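On Keeping a Household Pantry Record

The pantry record in this household began as a single sheet of lined paper taped to the inside of a cupboard door. It is now in its fifth year and occupies a ring binder of moderate size. Several readers wrote after the November entry to ask how the record is kept, what it contains, and whether the effort is justified. The present entry answers those questions as fully as space permits. It replaces the shorter notes on the same subject that appeared on this site previously, and which should no longer be relied upon, particularly with regard to flour.

Purpose of the record

The record exists to prevent two common failures. The first is the purchase of goods already held. The second is the loss of goods held too long. Before the record was established, this household owned at one point four opened boxes of cornstarch and no salt. The cornstarch was consolidated into a single jar, where it lasted until the following spring.

A secondary purpose has emerged over time. The record shows what the household in fact eats, as opposed to what it intends to eat. Barley was bought with great regularity for two years and cooked on very few occasions. It has since been removed from the standing list. Red lentils, which were never on the list, were added after it became clear that they were being bought on nearly every trip.

Arrangement of the shelves

The pantry in the Lanthorpe house is a narrow closet off the kitchen with five shelves. The shelves are numbered from the top. Shelf one holds items used rarely, such as the preserving jars, the large stockpot, and a box of birthday candles. Shelf two holds canned goods. Shelf three, which is at eye level, holds grains, pasta, and dried beans. Shelf four holds baking supplies. Shelf five holds oils, vinegar, potatoes, and onions, the last two in separate bins.

This order was not arrived at quickly. In the first arrangement, canned goods stood on shelf five, and it was necessary to kneel in order to read the labels. The move to shelf two was made in the second year and has proved satisfactory, although it requires that no can be stacked more than two high. The shelf brackets were replaced at the same time with the heavier Brokell pattern, and there has been no sagging since.

Each shelf has its own page in the binder. The page lists the item, the size of the package, the date of purchase, and the date printed on the package, if there is one. When an item is finished, its line is struck through with a ruler. Pages are not rewritten until they are full. An earlier practice of erasing entries was discontinued, as it left no way to look back.

Dates on packages

Readers have asked for guidance on printed dates. This site is not in a position to offer advice on food safety, and readers should consult the appropriate public sources. What can be described is the practice followed here. The printed date is copied into the record exactly as it appears. At the start of each month, the record is read through, and any item whose date falls within the next two months is moved to the front of its shelf. A small square of masking tape is placed on the lid or the upper corner.

The tape has been the most useful single addition to the system. Paper stickers were used before it. They were more attractive, but they left a residue on glass, and the supply ran out at an inconvenient time. Masking tape can be written on with an ordinary pencil and comes away cleanly after several months.

Imported goods require some additional care. The order of day, month, and year differs from one country to another, and a date such as 05/06 may be read in two ways. Where the order is uncertain, the earlier of the two possible dates is entered, followed by a question mark in pencil. The question mark is retained even if the matter is later settled, as a reminder to look twice at the next package of the same kind.

Goods bought in quantity

The household buys rice in a 20 pound bag and divides it among glass jars on the day it comes home. Oats are treated in the same way. Flour is no longer bought in quantity. The earlier notes recommended it, and that recommendation is withdrawn. The supply was found to outlast the interest in baking, and the final third of each bag tended to be used in haste. A five pound bag is now bought when the last one is half empty.

Canned tomatoes are the exception to all of the above. They are bought by the case whenever the price is favorable, and the record allows for as many as 28 cans at one time. Any number above that would require the use of shelf one, which is reserved. It should be noted that the limit has been reached only twice, and on both occasions a period of soup followed.

Dried beans are bought loose from the grocer in Teltusach, who will fill jars brought from home. The jars are weighed empty before filling, and their empty weights have been written on the bottoms in permanent marker. This saves some minutes at the counter and has been well received by the other customers in line.

The matter of sweets

For the first three years, sweets were not entered in the record at all. They were kept in a tin on top of the refrigerator and were regarded as falling outside the system. This was a mistake. The tin became a place where things were put and forgotten, and a review in the third winter found hard candies fused into a single mass beneath a layer of foil wrappers that held nothing.

Sweets now have a page of their own, placed at the back of the binder behind shelf five. The entries are simpler than the others. Only the name and the printed date are recorded. No account is kept of individual pieces, as this was tried for a short time and was found to cause ill feeling. Larger bags are entered by what is printed on the front, copied out as well as the writer's hand allows. For bags labeled in Chinese, the characters are drawn first and an English name is written beside them.

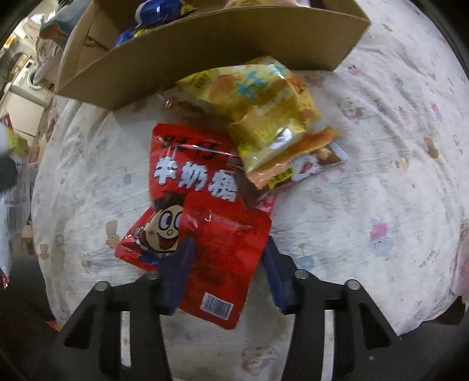 Milk candy, entered in the record under its Chinese name, 牛奶糖.

Visitors frequently bring sweets, and the question of whether gifts should be recorded was considered at some length. The decision was that they should be, on the day following the visit. To take out a binder while guests are still at the table would give the wrong impression.

Costs and time

The annual cost of the record is modest. It consists of paper, pencils, tape, and the occasional replacement of the binder itself. The present binder is a Hsu two-inch model with a stiff cover, bought after the rings of the former one ceased to meet. The monthly reading takes less than half an hour. Entering a week's groceries takes a few minutes, and is best done before the bags are unpacked completely, while the receipt can still be found.

At the close of the fourth year, the lines in the record were added together for the first and only time. The total was 1078 entries, of which the greater part had been struck through. Those that had not been were checked against the shelves. Most of the items were present. The remainder, including a jar of capers and a package of rice noodles, could not be accounted for and have been carried forward with a note.

Some readers have suggested that the record be transferred to a telephone or computer. The suggestion has been considered and is appreciated. For the present, the paper record will continue. It can be read by anyone standing in the pantry, and it may be consulted with floury hands without serious consequence.

Changes for the coming year

Three changes are planned. The spice rack, which is presently mounted beside the stove, will be brought into the record and given a page of its own. The potato bin will be moved away from the pipe that runs along the back wall. Finally, the masking tape will be kept on a hook inside the door, in view of the time spent looking for it.

Questions may be left in the space provided for comments. Replies are usually posted at the end of the month, after the shelves have been read.

Posted 18 March 2025
Filed under: Household, Kitchen, Records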